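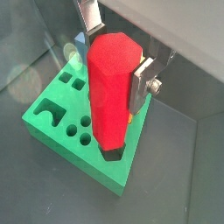 The Case for Boring Oatmeal, From a Woman Who Squats Before Sunrise

Vlasta Trajkovski eats oats at 5 in the morning, standing up, out of the pot. She has done it for most of her lifting life and she gets a little indignant when I ask whether she's bored with it.

"Bored? I look forward to it when I go to bed!" she says. "I lie there thinking about the cinnamon."

I'd called her to talk about carbs before training, a subject that makes otherwise calm gym people raise their voices. Trajkovski coaches at Zardale, a barbell gym with one good window and a chalk bucket older than several of its members, and she has talked a lot of lifters back into eating breakfast. I wanted to know how she does it, and (selfishly) whether I should stop training on black coffee and stubbornness.

"You can train on coffee," she says. "I did, for years. I was cranky, my third set was garbage, and then I ate a whole sleeve of crackers in the car. So I was eating the carbs anyway! I was just eating them after they could have helped me."

Oats went out of fashion with her crowd for a while. When she started out, everybody at her old gym, Terkorden, ate them by the bucket. Then came the low-carb years, and people hid their oatmeal the way teenagers hide cigarettes. One training partner kept a jar of it in his locker behind a towel. She laughs for a good while telling me this.

"He was the strongest guy in the room, too. We should have asked more questions about that locker."

Her own bowl is half a cup of rolled oats cooked in milk, a banana mashed in while the pot is still on the stove, salt, cinnamon, and a spoonful of peanut butter if the session is a long one. She adds the salt early and she's firm on it. Protein powder goes in at the end, off the heat, or you get what she calls pencil erasers.

What about instant? I was expecting a lecture, and I didn't get one.

"Instant is fine. If the packet is the thing that gets you to eat, please eat the packet. People want me to be mad about the sugar. You're about to do squats! You'll be okay."

Steel-cut is another story, at least before training. She loves it on rest days, but it sits heavier in her stomach, and she once learned this halfway through a set of front squats and would rather not go into detail. She gives herself 30 minutes between the bowl and the first warmup with rolled oats, and she knows lifters who need much longer. Her advice is to try a small bowl first, on a day when the workout doesn't matter much, and see how your stomach takes it.

She's careful about how far she'll push the point. Some of her lifters train fasted and do great, and she leaves them alone. She also sends anyone with blood sugar trouble to their doctor before they change a thing. "I know about barbells and breakfast," she says. "That's the whole résumé."

In May she entered a local meet, her first in 3 years, and pulled 127 kilos on her last deadlift. I ask if she credits the oats and she groans.

"No! I credit the deadlifts. I did so many deadlifts. The oats just meant I was in a decent mood while I did them."

Her friend Papadopoulos, who handled her attempts that day, had packed her a thermos of the stuff, already salted. She ate half of it between squats and bench and gave the rest to a nervous first-timer who'd had nothing but an energy drink since she woke up.

I tried the bowl myself the next morning. I burned the banana a bit and forgot the salt, and I still had something left for my last set of rows, so I've bought a bigger bag of oats. Trajkovski texted to ask how it went. When I told her about the salt, she wrote back, "Do it again tomorrow, and do it right."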